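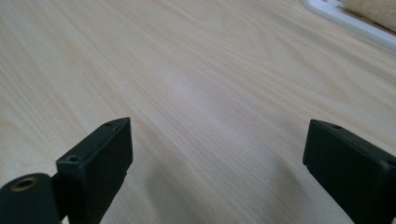 4. Estimating gripper width from the wrist camera

Notes for the Thursday lecture. Read section 3 (camera calibration) first. Reijo Vuorinen's slides cover the same material with more of the algebra.

4.1 The problem

A hand-held gripper records where the hand went and what the camera saw. It doesn't record how far apart the fingers were unless we add a sensor, and a sensor means a cable, a battery and one more clock to line up. The method in this section reads the width from the picture itself. The fingers are always in the lower part of the view, they are black, and their flat inner faces point at each other. On a pale tabletop with nothing between them, the gap is easy to find.

4.2 Method

Step 1. Crop the lower part of each picture. The crop is fixed once per gripper, as the camera does not move relative to the mount.

Step 2. Turn the crop to grey and apply a threshold. Dark regions touching the bottom edge are kept as candidates for the fingers. Everything else is dropped.

Step 3. Fit a straight line to the inner edge of each finger. Use a robust fit. Wood grain gives weak edges that run at a slant, and a plain least-squares fit will follow them if the threshold is set too low.

Step 4. Measure the distance between the two lines at a fixed row, in pixels, and convert it to millimetres with the calibration table.

The table is made by closing the fingers on blocks of known width. Two passes over the blocks are enough, one opening and one closing. The difference between the passes shows the play in the linkage.

4.3 Result

Dagný Kjærgaard and Eusebio Olmedo tested the method on the Hemden set, which has 462 recordings. The width trace was usable from start to finish in 370 of them. Most of the others failed in one of these ways:

- A dark object was held, so the finger and the object merged into one region.
- A shadow under a finger was darker than the threshold and moved the fitted line inwards.
- Bright light on the table washed out the edge of a fingertip.

Shadows were the most common cause. Carmela Iglesias later replaced the fixed threshold with one worked out from the table brightness beside each finger. This helped with soft shadows and did nothing for dark objects.

4.4 Exercises

1. Run the method on the 32 practice recordings in the Erley folder. Plot width against time for each.

2. Find one recording where the trace jumps between neighbouring pictures. Say which step failed and how you know.

3. Both fingers move by the same amount. Use this to recover the width when only one inner edge can be seen. State what you assume about the mount.

Hand in plots and code to Patricio Casado before the March lab.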